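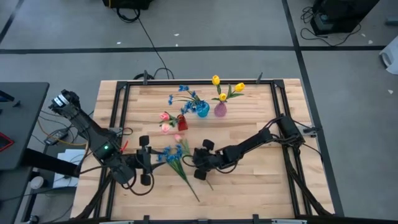

Bring back the funeral flowers

Writing this fast, on the train back from Orneck, before I get sensible about it. So forgive the state of it.

Family flowers only. Three words at the bottom of nearly every notice I've read for years, and I've nodded along every time. Very reasonable. Very modest. Donations in lieu, there's a link, there's a plate by the door. I've come to think it's a mistake, and a sad one, and I'd like us to stop.

My aunt's service was at eleven this morning. Plain chapel, good heating, chairs with those little metal hooks that join them in rows. One spray on the coffin from my cousins, white and green, perfectly nice. And then nothing. A big beige room with one bunch of flowers in it. She had an allotment for most of her life. She grew sweet peas up anything that would stand still, she grew cornflowers along the path where the council had told her not to, she'd hand you a wet bundle wrapped in the local paper when you were already late and in your good coat. And we sent her off in a room like a building society.

Donations went to a charity for bees, I think. I gave. Of course I gave. I did it on my phone in the car park of the hotel, there was a slider that suggested £50 and then some smaller amounts underneath so you'd feel a bit mean choosing one. I chose one. Took under a minute. Then I got an email thanking me for my gift, with my name spelt wrong, and I thought, well, that's that done.

That's my whole complaint really. That's that done.

When my grandfather died the flowers came to the house. I was nine or ten. They came all day, the bell kept going, and my mum stood them in buckets down the side passage where it was cool. Cards pinned in the cellophane. You read the cards. People you'd never heard of had written in them, the darts lot, a woman from the bus depot, somebody signing himself just "Tiny" with no other clue. We argued for a week over who Tiny was. My gran walked up and down that passage in her slippers reading them over and over, and touching things, and saying oh they shouldn't have. She was so pleased. I don't know that she was pleased by anything else that year.

Nobody walks up and down a donations page. You can look at it, I suppose. My cousin showed me ours over the sandwiches, a total and a list of names and a good few Anonymous. He was proud of the total and he was right to be. But he scrolled it with his thumb and then a text came in over the top of it and he put it away.

Now the arguments against. I know them, I used to make them.

First, waste. All that money on something that's brown in a week. Yes! It is brown in a week. So is the person, forgive me. I'm not sure why a funeral of all things should be the place where we insist on value that lasts. We'll spend a fortune on the car, which is going two miles, and on a lining for a box that's about to be burnt. The flowers are the one bit anyone looks at.

Second, it's showing off. The big horseshoe arrangements, the name spelt out in chrysanths, the football shirt. People are snobs about this and mostly won't say so. They say "simple" and "tasteful" and what they mean is that they've seen GRANDAD along the side of a hearse and thought it was common. Well, I've changed sides. If I see GRANDAD going past in white letters I know something about that man. Somebody stood in a shop and ordered that and paid for it, by the letter in some places, and it's three feet high and they don't care what I think. Good.

Third one is the serious one. The carbon, the heated greenhouses, the plastic foam, the flying in. I haven't got a clever answer. Some of it's bad, the foam especially, and the sooner it goes the better. But that's an argument for different flowers, grown nearer, tied with string. My aunt's cornflowers came four streets on a bicycle. There are growers at it in this country now who can't shift enough stock in the winter months. And I notice the people who bring up air miles at a funeral have often flown to it. I've done it myself, no stone throwing intended.

Fourth, the deceased wouldn't have wanted the fuss. This is the one I can't bear any more. My aunt did say it. She said "I don't want a fuss" in the same voice she said "I don't need a cup of tea", and if you took her at her word on the tea you'd never hear the end of it.

I talked some of this over with Catalina Mansilla, who has the florist's by Orneck station and was kind enough to let me stand in her shop dripping on her floor for 15 minutes this afternoon. I'd gone in to buy something because I felt so flat. She wasn't sorry for herself. Weddings are fine, Mother's Day is fine, she does the tables for the Skamier hotel. But funerals used to be the steady bit of the trade, she said, the bit that paid the rent in November, and it's gone to a trickle. And what people do order, they order for the coffin, one piece, from the family. "So the friends don't come in. I used to meet the friends."

She'd ask them, you see. What was she like. What did he do. And they'd tell her, standing there with their purses out, and she'd go in the back and find something a bit like that. A man once wanted something for his old boss that looked "like it might tell you off". She gave him thistles. He was over the moon.

I keep thinking about that, what happens to all that talk. There's no box for it on the donation form. There's a box for Gift Aid.

The friends are the ones I feel for, mostly. Family get things to do at a death, too many things, you're up to your neck in certificates. Friends get nothing. A friend of forty years reads the notice, finds out it's family flowers only, and has been told very politely to keep her hands in her pockets until the day. She wants to bring something. It's about the oldest thing people do, isn't it, turn up with something. So she sends a card, and she clicks on the link.

I had a colleague, Chiang, we shared an office for years, and when he died the notice said the usual and I obeyed it like a good girl. I'd had it in my head to take blue irises. He had a postcard of irises over his desk, the corners gone soft, he'd moved it from office to office. I didn't take them. I got to the church and there was one woman at the back with an enormous bunch of yellow tulips across her knees, not even wrapped properly, elastic band. She'd either not read the notice or didn't care. I remember being a bit shocked. Then for the whole service I looked at the tulips. Couldn't tell you a word the vicar said. I'd give a lot to have been her.

And the charities? I'm not against them. Give to them, give more. Give in March when nobody's died. What bothers me is the "in lieu", as if the one thing could stand in for the other, as if they were the same sort of thing. A direct debit is a good thing to have. It doesn't smell of anything.

There's money in the other direction too by the way, in case anybody thinks the link is pure. The page my cousins used, Plundero it's called, asks you for a tip at the end. For themselves, for the platform. It was already filled in when I got there and I had to hunt about to take it off. A tip! At a funeral! My aunt would have had that on the front step and talked about it til Christmas.

What I'd like is small. When it's your turn to write the notice, and it will be, leave the line out. Just leave it out. Put the charity in if you want to. People who'd sooner not bring flowers won't, and nobody will think less of them. The rest will come with whatever they can manage, shop roses, a pot plant, something out of the garden in kitchen foil. It won't match. Somebody will bring lilies and somebody else will sneeze. The undertaker's people know what to do with it all, they always did, and afterwards it can go to the hospice or the care home or the bus shelter for all I care. My gran's went all over. I carried a basket of carnations bigger than me to the lady at number 231, who had not been speaking to us, and she cried on the doorstep and was speaking to us after that.

And if you've already written it into your own instructions, in the folder, with the will and the passwords, have another look. I did mine years back and it's in there, family flowers only, typed, I remember feeling rather noble. I'm crossing it out when I get in. I'd like a bit of fuss. I'd like the side passage full.

We're slowing down for the junction so I'll stop. I've got Catalina's stocks on the seat next to me, 6 stems, purple and a sort of dirty cream, and the whole carrige smells of cloves. Man opposite has asked me twice who they're for.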